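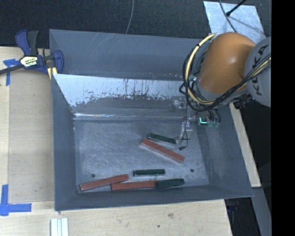
19 May 2021

Space junk and the people who want to sell it back to us

I've been meaning to write about orbital salvage for months, and every time I sat down to do it another company popped up and I had to start my notes over. So this week I'm just going to go with what I have. If something gets announced the minute I hit send, you'll hear about it next time (and I'll grumble).

The basic idea is simple enough. There's a lot of dead hardware going around the planet. Old satellites, spent upper stages, the odd adapter ring. Somebody paid a fortune to put every pound of it up there, and most of it is perfectly decent aluminum and titanium that nobody on the ground has any use for. What if you could grab it, cut it up and sell it to people who need metal in orbit? You'd skip the most expensive part of the whole business, the launch.

I love this idea. I've loved it since I was a kid taking apart radios in my parents' garage, and I want that on the table before I start poking holes in it.

The company I've been following the longest is Skitero. They started out making small docking latches, which is a nice boring thing to make, and then a couple of years ago they announced that the latches were only step one. Their plan is a tug that flies up to a dead rocket stage, matches its tumble, clamps on and drags it over to a processing platform. The platform is called Gillari. It doesn't exist yet, but there's a very pretty drawing of it on their website, and I'll admit I had the drawing as my desktop background for most of the winter.

Pavside is coming at it from the other end. They don't want to fly the tug at all. They want to be the buyer, or really the broker: you bring them a stage, they've got customers lined up for the metal, they take a cut. When I first read their pitch I laughed out loud, since a scrap dealer with no scrap and no yard is a funny thing to be. Then I thought about it on a long drive and changed my mind a little. Somebody has to set a price. Right now a dead upper stage is worth zero, or less than zero if you count the risk of it hitting something. If Pavside can get even one customer to sign a piece of paper saying "I'll pay this much for that much metal, delivered here," then Skitero has something to show a bank.

Now for the holes.

The first one is who owns the stuff. On the ocean you have centuries of salvage law, and if you haul in an abandoned ship there's a process, and usually some money in it for you. Space doesn't work like that. Under the Outer Space Treaty, an object stays under the jurisdiction of the country that registered it, dead or alive, in one piece or in crumbs. You can't just go pick up another country's rocket stage because it looks lonely. You'd need permission, and the paperwork for that hardly exists. Skitero says it's starting with stages whose owners have already agreed in principle. "In principle" is doing a lot of work there! I asked which owners and got a friendly email back that didn't say.

The second is getting from one piece of junk to the next. People picture a scrapyard with everything lying in a heap, and orbit is nothing like that. Two objects can be at the same altitude and still be on paths tilted so differently that getting from one to the other costs more fuel than you'd believe. Changing the tilt of your orbit is brutal. So a tug doesn't get to roam around collecting whatever it fancies, it gets to work one neighborhood. Skitero's published plan has a single tug visiting 6 stages in its lifetime, all in one band, and hauling in 3000 pounds of metal from each. I did the multiplication on the back of an envelope and then I sat and looked at the envelope for a bit. It's a respectable pile of metal. Whether it's enough to pay for a tug, a platform and everyone's salaries, I really couldn't tell you, and I'm not convinced they could either.

And the third one, the one I keep coming back to, is the customer. Who's buying? To use recycled aluminum up there you need a way to melt it, shape it and test it, all without gravity, and then you need somebody willing to trust their spacecraft to it. The most sensible suggestion I've seen came from the Zoëga newsletter (if you don't get it, you should, it's much better edited than mine). They said forget structural parts. Sell it as shielding, or ballast, or even ground up as propellant for the kind of thruster that isn't fussy about what it eats. Nobody cares much about the grain structure of ballast. It's less romantic than building a space hotel out of old rockets, but it's the sort of market that could be real inside ten years.

So where does that leave me? Hopeful, mostly. I think the tug will fly, in some form, because governments are getting nervous about debris and will pay to have the worst pieces moved whether or not anyone melts them down afterward. That's a cleanup business, and cleanup businesses can do fine. The selling-it part I'd put a good way further out.

Skitero says it will run two latch tests on the ground this summer and give an update in September, and I've already got a reminder set. Pavside has promised a first price list by then too. I'd dearly like to see what they're asking for a pound of used rocket.

A couple of you wrote in after the last issue asking about water on the Moon and whether I still think it's oversold. I do, a bit, and I'll get to it next time. Keep the letters coming, and if you work in salvage law of any kind, wet or dry, please write to me. I have so many questions.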